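Unit 4 notes: Hanging, pressing and looking after shirts
Household Textiles, evening course
Updated April 10, 2020

Hi all. Since we can't be in the classroom I've typed up what I would have said out loud, so forgive the rambling. Have a shirt beside you while you read, any woven one with a collar and buttons. You'll want somewhere to hang it at eye level too, like a door hook or the shower rail.

Last unit we did washing and I went on far too long about detergent. The only thing to carry over is the spin speed. If you spin a light cotton shirt at full bore you've set the creases before you've even opened the door, and then you spend ten minutes at the ironing board swearing at it (I speak from long experience). Use the gentler spin and get it out of the machine as soon as it's finished.

Getting it on the hanger

Most of us learned to do this by shoving the hanger in through the neck, and it's fine for a T-shirt you don't care about. With a buttoned shirt it stretches the collar band, and a stretched collar band never quite comes back. Open the top three buttons, or all of them if you've got the patience, and put the hanger in from the front, one shoulder at a time. Then do up the top button and one in the middle. Leave the rest.

Now the bit people skip. Hold the shirt up in front of you at arm's length and take a pinch of fabric at each shoulder. You're feeling for the seam. It should run over the end of the hanger or just past it. If the hanger ends well short of the seam, the shoulder droops and you get a tired look across the chest. Too wide is worse, because it pokes a little bump into the top of the sleeve, and everybody at work will see that bump!

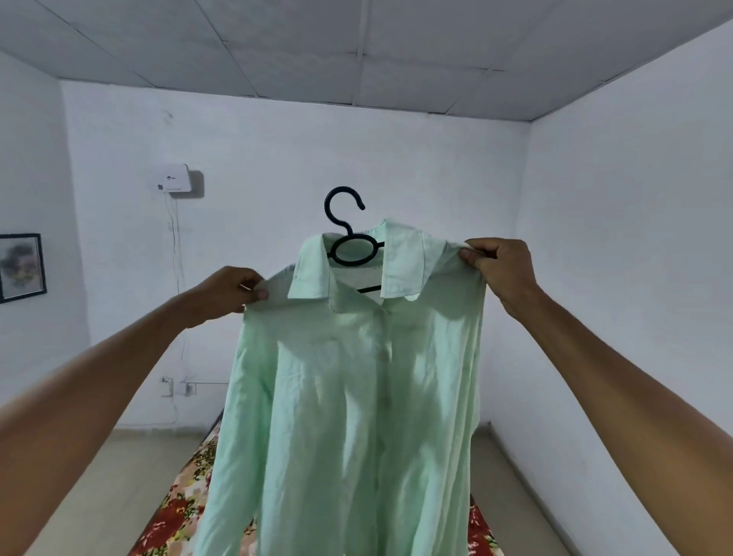

Once the shoulders are sitting evenly, look down the placket. It wants to fall straight from the collar. If it swings off to one side, one shoulder is higher than the other, so go back and shift the fabric a bit at a time. Give the sleeves a light tug at the cuff and let them hang. Then smooth the collar points down with your fingers, flat on both sides. I do all of this while the shirt is still damp and it saves me half my ironing.

A word about hangers. I get asked every term which ones to buy and my answer is always the dull one: whatever fits your shoulders and has no rough edges. I've got a mixed lot at home, some Bovia ones I bought in a big pack years ago and a few Irkach that I like for heavier things. Wire ones from the dry cleaner go straight back to the dry cleaner. If you're using plastic, run a thumbnail along the mould line first. A sharp ridge will snag a soft weave, and a snag in a pale shirt shows from across the room.

Pressing, the short version

Order matters more than heat. Collar first (underside, then top, working from the points in toward the middle), then the yoke, the cuffs, the sleeves, and the body last. Start the body at one front panel and work your way around the back to the other. If you do the body early you'll only crumple it again while you wrestle with the sleeves.

Go around the buttons with the tip of the iron, never over them. Same-colour plastic buttons are easy to miss on a plain shirt and they do melt, as one of my good blouses can testify.

For lightweight fabrics start on the low setting and test inside the hem. You can always turn it up.

Wardrobe space

Try to leave a finger's width between shirts. I know, I know. I once had 40 shirts on a rail meant for half that, and every one of them came out looking slept in.

To try at home before Unit 5

Take one shirt you'd normally iron. Wash it, hang it damp using the method above, and leave it overnight. In the morning, write down which parts still need the iron. Bring your notes to the online session and we'll compare, and please tell me the fabric as well, off the care label if it still has one. Unit 5 is folding and drawers, so dig out a jumper.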